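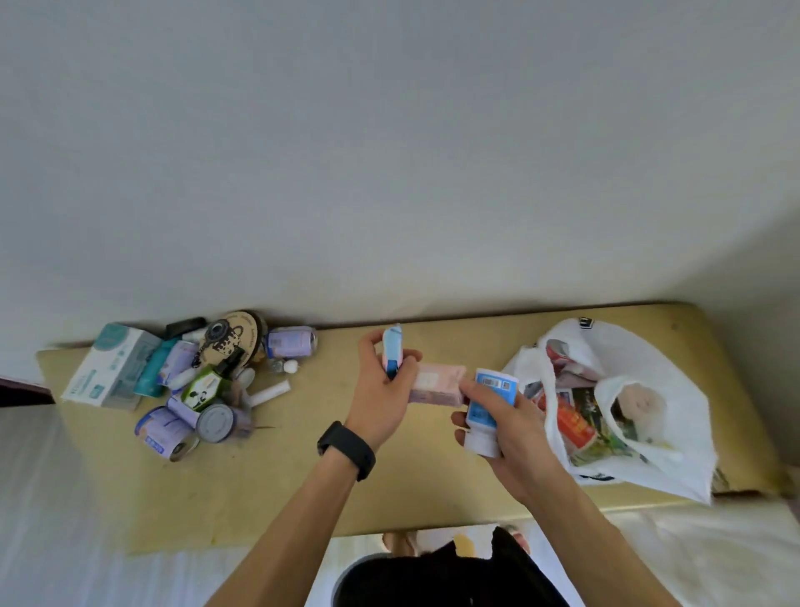
My mother moved out of her house in February and I spent most of that month clearing the upstairs bathroom, the hall closet and the garage, in that order. The garage took the longest. The bathroom is the one I keep thinking about.

She had lived there 56 years. The house is on Risari Street, near the top, where the road narrows and the plow always leaves a ridge across the driveways. My parents bought it from a man who repaired clocks. There were still small brass screws in the basement floorboards when I was a kid, and my brother got one in his heel.

I had figured the bathroom for one afternoon. My mother doesn't throw out anything that still has some left in it, so there were a lot of things with some left in them. Hand cream, mostly. She also kept the sample sizes that came in the mail, and the little soaps from every motel we stayed at between my birth and my leaving for college. One still had the name on it, the Mok Motor Lodge. We stopped there on the way to my aunt's wedding. I remember the ice machine and not much else.

Expired medicine went to the pharmacy drop box. Sealed things went to the shelter downtown, which takes toothpaste and shampoo but won't take anything opened. The rest I threw away, over her objections, which she made by phone.

We had one real argument. It was over a box of my father's shaving things. I thought she would want it and put it in the pile for the apartment. She wanted to know why I was sending her a dead man's razor. Then she called back at 6 in the morning and asked me not to get rid of the brush. The brush is in her apartment now, in a cup on the windowsill.

Gumaro Varela from next door came over with his truck for the heavy items. He is 16 years older than me and lifted more than I did. He took the workbench for himself, which I was glad about, and the snow blower, which I was less glad about, but my mother had already promised it to him.

The closing was on a rainy morning. I read the water meter before I left because the city asks for it. It said 1191, and I wrote that on my hand and then couldn't find anyone at the water office to tell. I left a message.

The apartment is fine. It has one bathroom with one cabinet, and the elevator is slow. She complains about the hallway carpet and the neighbor's television. She has met two women who play cards and says one of them cheats – she plays with them anyway.

I still have three boxes in my own basement that I haven't opened since. One is labeled "wires." I wrote that myself and I don't remember which wires. The other two are photographs, and my brother says he'll come up in the summer and go through them with me.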